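Section 5: Setting Up Your Shared Kitchen Inventory

Welcome to the fun part of Ungate! By now you have an account and a kitchen name, and you're ready to fill the thing with what you own.

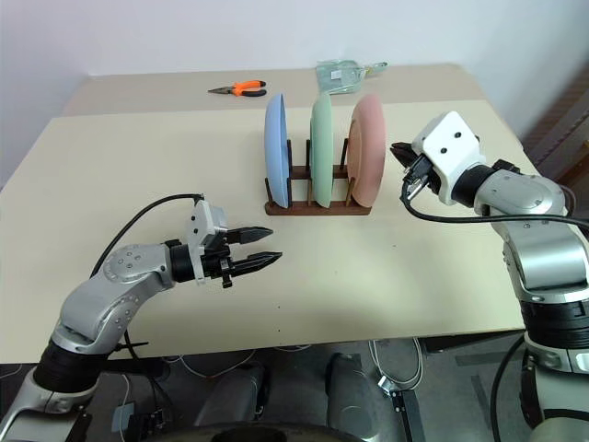 An inventory in Ungate is a plain list of everything your kitchen lends, borrows, or keeps on its shelves. Once it's in place, anyone in your group can look up the big stockpot from a phone and see who has it this week. I've been using Ungate with my own cooking group since June and I still get a kick out of that.

Before you start

You need the Ungate app or a browser, the email address you signed up with, and a kitchen where you hold the Keeper role. Members can look at the inventory and borrow from it, but only a Keeper can build it.

Create the inventory

1. Open Ungate and tap the name of your kitchen.
2. Tap Shelves, then New Shelf.
3. Type a name for the shelf. Use the name people say out loud ("Pantry left," "Dishes," "Baking stuff").
4. Choose Lend, Keep, or Use Up. Plates, pans, and tools belong under Lend or Keep. Flour and oil belong under Use Up.
5. Tap Save.

Note: You can change a shelf from Lend to Keep later on. A Use Up shelf can't be changed once it has items on it, so check step 4 before you save.

Add your items

1. Open the shelf and tap the plus sign.
2. Enter the item name. Names can run up to 148 characters, which is plenty of room for "cast iron pan, the one with the chipped handle."
3. Enter how many you have. Sets go in as a single item, with the number of pieces in the Pieces box.
4. Add a photo if you like. One is enough.
5. Tap Add Another to keep going, or Done to close the shelf.

Got a lot of stuff? Go for the bulk list! Tap Paste List and put one item on each line, up to 20 lines at a time. Ungate skips blank lines and flags any name that's already on the shelf, so you can paste happily and tidy up afterward.

Caution: Deleting a shelf deletes every item on it, along with its borrowing history. There is no undo. If you only want it out of sight, use Hide Shelf.

Invite your people

1. Tap People, then Invite.
2. Enter an email address or copy the link.
3. Pick Member or Keeper.
4. Tap Send.

Links stop working after 5 days. Send a fresh one if somebody's doesn't open.

Print shelf labels (optional)

Labels are my favorite bit — each one carries a small code that opens the right shelf when you scan it. Go to Shelves, tap Print Labels, and pick your paper size. The layout was drawn by Brijesh Mathur for Okel label sheets, but plain paper and clear tape work great too.

Note: Turn off "fit to page" in your printer settings. Shrunken codes are hard to scan.

Limits

A kitchen can hold nearly 4000 items across all its shelves. A yellow bar shows up at the top of the Shelves page when you're getting close.

Next, go to Section 6, Borrowing and Returning.

Guide text by Manju Sachdeva. Last updated 11/07/2024.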